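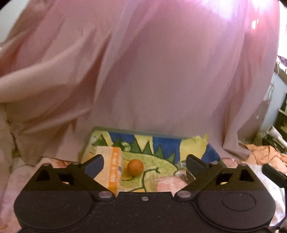 *Pink cloth and orange ball, painted tray, Studio B*

**Merkden Arts Center — Program and Facilities Meeting**
**Minutes, 21/10/2025**

Chair: Tariq Lodhi
Also attending: the studio manager, the education lead, the box office manager, the bookkeeper, two tenant representatives

**1. Minutes of the previous meeting**

Approved with one correction. Under item 4, "front stairs" should read "rear stairs."

**2. Matters arising**

The lock on the kiln room door has been replaced. Keys are signed out at the front desk and must be returned the same day. The piano tuner has been booked for the week after the fall recital, as requested by the music tenants.

The sign for the side entrance is still outstanding. The supplier, Viroser, sent a second proof with the old street number on it. The studio manager returned it and is waiting for a new one.

**3. Still life course**

The education lead reported that the evening still life course is full and that a waiting list has been opened. Students have asked for longer poses of the same setup, so that a painting can be carried over from one session to the next. This would mean leaving tables standing between classes, which the Saturday children's group has objected to in the past.

After discussion it was agreed that setups may stay in Studio B from one evening session to the next, provided they are kept on the window side and clear of the sink. The children's group will be offered Studio A for the rest of the term. The arrangement will be looked at again in November.

A request for more drapery in plain colors was approved, to be met from the existing materials budget.

**4. Heating**

The studio manager presented two quotes for work on the boiler. Vateo proposes a full replacement of the pump and controls. The second firm proposes a repair to the pump only, at a cost of around $3000, with no change to the controls. The Vateo quote is higher, but it includes a service visit each year.

The tenants' representatives said that the upper floor was cold through most of last winter and asked that the controls be included. The bookkeeper noted that the reserve could carry either quote but that the roof survey had not yet been paid for.

The meeting did not reach a decision. The chair will ask Vateo whether payment may be split over the fiscal year.

**5. Winter show**

Entries open next month. The limit stays at 2 works per artist. The box office manager asked that labels be submitted with the work — last year many arrived on the morning of the opening and were written out by hand.

The Pan Ensemble has offered to play at the opening for a fee of $2000. Members felt this was more than the event could support. The education lead will ask whether a smaller group is available for part of the evening. If not, there will be no live music.

**6. Other business**

Bicycles are again being left in the rear hallway. A notice will go out to all tenants — the hallway is a fire exit and must be kept clear.

**Actions**

- Chair: write to Vateo about payment terms
- Studio manager: sign proof; hallway notice
- Education lead: room change letter to children's group; reply to the Pan Ensemble
- Bookkeeper: confirm roof survey invoice

Next meeting: November, date to be circulated.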